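The Eighteenth Man

I should say straight off that I was never any good at football. I mean the American sort, with the helmets, which we play on a council pitch behind the Promix depot on Sunday afternoons to a crowd of two dogs and somebody's gran. I joined the Birkirance Colliers because my flatmate was moving out and left me his shoulder pads in lieu of the gas money. That's it, that's my whole sporting origin story.

Anyway, by January we'd lost every game, and the last one of the season was against Dilteck, who had lost only the once (and they blamed that on the coach breaking down). Matilde Barreto rang me the night before. Matilde is our quarterback and she doesn't ring people, she texts in capitals, so I stood in the kitchen in my socks and listened properly.
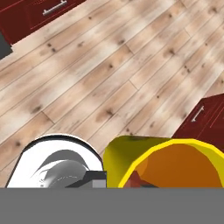 Matilde said I was starting at receiver, that Acuña had done his knee on a wet step, and that if I dropped the first one I wasn't to pull my face, I was to run back and line up again.

"What face?" I said, but she'd gone.

I didn't sleep much. I'd been on the pitch for seven plays all season and in five of those I'd gone the wrong way.

It rained, of course. Dilteck had matching bags. They scored, and scored again, and then a funny thing happened, which was that their kicker fell over and we got the ball on their side of halfway for the first time since I'd joined. Matilde looked at me in the huddle and said my number, and I ran my route, the right one, I'd written it on my wrist, and when I turned round the ball was already there and it went through my hands and hit me on the mask. I pulled the face. I could feel myself doing it!

I ran back and lined up again. She threw it to me again. I dropped that one too, but with more dignity, and on the third go I sort of hugged it against my stomach and fell over the line with a Dilteck lad hanging off each leg. Six points. Our missed kick hit the gran's umbrella.

We lost 56 to 6. I've still got mud in places I won't go into, and when I got home I rang Acuña to tell him all of it, from the top, while I waited for my tea to heat up.
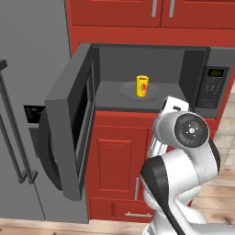
Six is six, Acuña said, and had I kept the ball? I hadn't thought of it. He told me to get off the phone and go back for it before the Promix lot locked the gate, because Matilde had kept hers from her first one and it was on top of her wardrobe to this day.

So I put my wet boots back on and went. The floodlights were off and she was sitting on the bench with her hood up and the ball in her lap, eating crisps.

"You took your time," she said, and chucked it at me, and I dropped it.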